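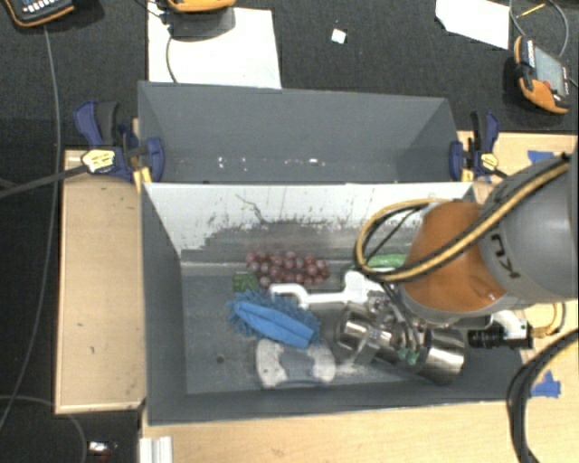 What does a grasp planner do when two candidate grasps score the same? It takes the one that was generated first, unless someone has written a rule that says otherwise.

At Groltell someone had written a rule. It was in a file called tiebreak, last edited in August by an account that no longer existed, and it was the reason the engineer was still in the building at a quarter to eleven at night.

The log was ordinary down to line 3,000. The segmenter ran, the sampler proposed 14 grasps, the collision checker threw out all but two. Those two had equal scores to the last decimal. Then the planner waited. The timeout should have fired and didn't, and the arm held its position above the bin with the gripper open.

She restarted the planning node. It came back with the same two grasps and waited again.

The tiebreak file was short. It compared the pair on approach angle, then on distance to the bin wall, then on the time since each object had last been touched. If all of those matched, it called a function named ask. She searched the repository for ask and found it in a package called Rasness, which was not in the build list and which the Favden office had told her was retired. It opened a socket and listened for a reply. Whatever had once been on the other end had been switched off.

She could delete the call. She wrote the change, ran the unit tests, and watched them pass. Before merging she opened the old Rasness message history to see what the function had been getting back.

It held years of questions, each with a pair of grasp identifiers, and each answered in under a minute. Most of the answers were a single digit. A few had text after them. "1, the other one is slippery." "2, go slow." "Either, but back off the wall first." One, from a night shift at the Bajwa site, said only, "Wait, I'm coming down to look."

She read for a while. The arm's joint currents scrolled past in the other window, steady, within limits.

The socket was still open. She pointed the address at her own terminal and restarted the node for the third time. The question arrived at once, in plain text: two identifiers, a blank field, a cursor.

She got up and walked over to the cell and looked into the bin. Then she came back, typed 2, and after a moment added – go slow.

The planner logged the reply and released the trajectory. She left the change unmerged and went to find out who was on the morning shift.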